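Barko Two-Arm Teaching Station

Show it once, slowly, and then show it again your way. The Barko station is a bench-sized setup for teaching two-handed work by remote control. You wear the Wirkley lead gloves, the arms follow, and every move you make goes into the lesson file. We have been running ours since August and still fight over whose turn it is!
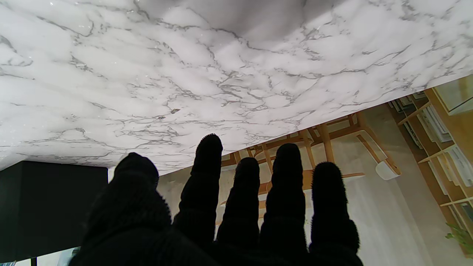

Wrist views are the part we'd never give up. Each arm streams its own close-up to the operator's screen, so you can check a grip from the hand's side instead of guessing from across the bench. The fingers come up from the bottom of the picture in their black knit covers, with the thumb big and close on the left, and after a short while you start reading them like your own. Delay between glove and hand is 40 milliseconds on a wired connection. Wi-Fi works too, but we don't recommend it for anything fiddly.

What it's good at

Soft, floppy, awkward stuff. Straps, cloth, cable, bags — anything that changes shape when you pick it up. These are jobs that are miserable to program and pretty natural to demonstrate, and two hands make all the difference. One can hold while the other goes looking for the loose end. 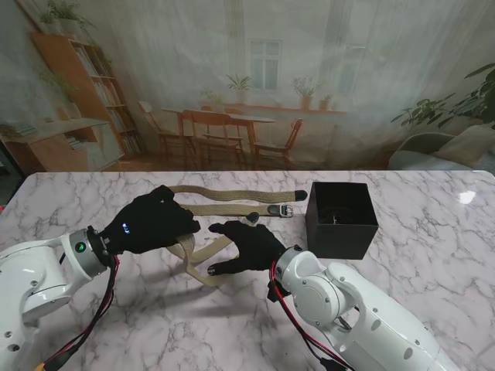 Left hand holding a folded section of khaki belt, right hand open beside the hanging loop.

Our Misorness starter lessons cover folding, looping, sorting and boxing. Load one, watch it play back at half speed, then take over with the foot pedal wherever you'd do it differently. The station saves your correction as a new branch and keeps the old one, so feel free to experiment (we do, constantly).

What you get

Two arms with five-fingered hands
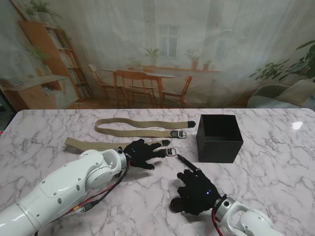
One pair of Wirkley lead gloves, left and right, in three sizes

Foot pedal with record, pause and take-over

Ķēniņš recording software, with storage for 2579 demonstrations before you need to clear space

Knit hand covers, washable at 30 degrees Celsius

Setup and support

Plan on a morning for mounting and calibration. The bench needs to be 72 inches wide or more, and level. Live help is open every Thursday afternoon, and we love seeing what people are teaching, so bring your odd ones.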